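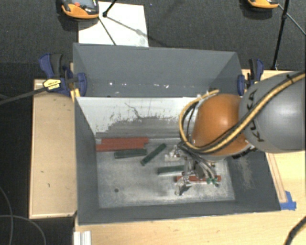 When a robot must take parts out of a deep bin, the planner has to know where the walls are, and it has to know this before it looks for any grasp. In this tutorial I show how to add the bin to the planning scene in Prekine, how to give each grasp candidate a price, and how to filter out the candidates which would bring the arm into a wall. Our cell has a KUKA arm and a gray bin with tall sloping sides, held by two bar clamps near the rear. The parts are red and dark green bars. Two of the red ones lie side by side against the rear left corner, and such a pair is the difficult case, so I will come back to it in step 4.

You need Prekine with the Plitby collision plugin, and a hand-eye calibration that you trust. If you last calibrated in September, as I did, please repeat it first.

Step 1. Model the bin as five plates

Do not load the bin as one closed mesh. Plitby makes a convex hull from it, and then the inside of the bin is solid and every grasp is rejected. Make one plate for the floor and one for each wall:

bin:
 frame: table
 parts: [floor, front, rear, left, right]
 wall_angle: measured
 padding_mm: 2

With sloping walls you must measure the angle of each one separately. My first model had straight walls and the planner refused half of the floor.

Step 2. Add what is fixed to the bin

Clamps are easily forgotten. They stand higher than the edge, and the handles can turn when someone tightens them again. I use one box for each clamp, large enough for the handle in any position. The boxes go in the same file, under "attached", so that they move together with the bin when you change its pose.

Step 3. Give the gripper its hoses

The CAD model of a gripper normally ends at the metal. On the real one there are air tubes and fittings, and a cable bundle goes along the arm. I put a capsule over the tubes and a second one over the bundle at the last joint. Set "self_check: false" between these capsules and the links they touch, otherwise the start state is already in collision and Prekine stops with error 17.

Step 4. Rank the grasps

The Pangaribuan sampler gives 84 candidates for each detected bar. For every candidate we calculate a cost from three terms: the distance to the nearest wall, the tilt of the tool, and the free space beside the fingers. For bars lying together the third term is the important one – a finger needs a gap to go down into. When neither side has a gap, the bar gets the status "blocked" and the task takes another bar first.

grasp_cost:
 wall_distance: 1.0
 tool_tilt: 0.4
 finger_space: 2

Step 5. Plan the way out as well

Check the retreat with the bar attached to the tool. A long bar held at one end can touch the wall although the empty gripper went in without difficulty. I ask for a straight lift of 50 mm, and only after this the free motion is planned.

Step 6. Test without air

Run the sequence in Stuninby with the gripper valve disabled and the speed override low. Look at the log after each cycle. If you see "no valid approach" for all the bars, the bin pose is probably wrong – compare the corners of the model with the point cloud before you change any cost.

The padding can be made smaller later, when the calibration is confirmed. I leave mine as it is in step 1.

Last changed: 18th November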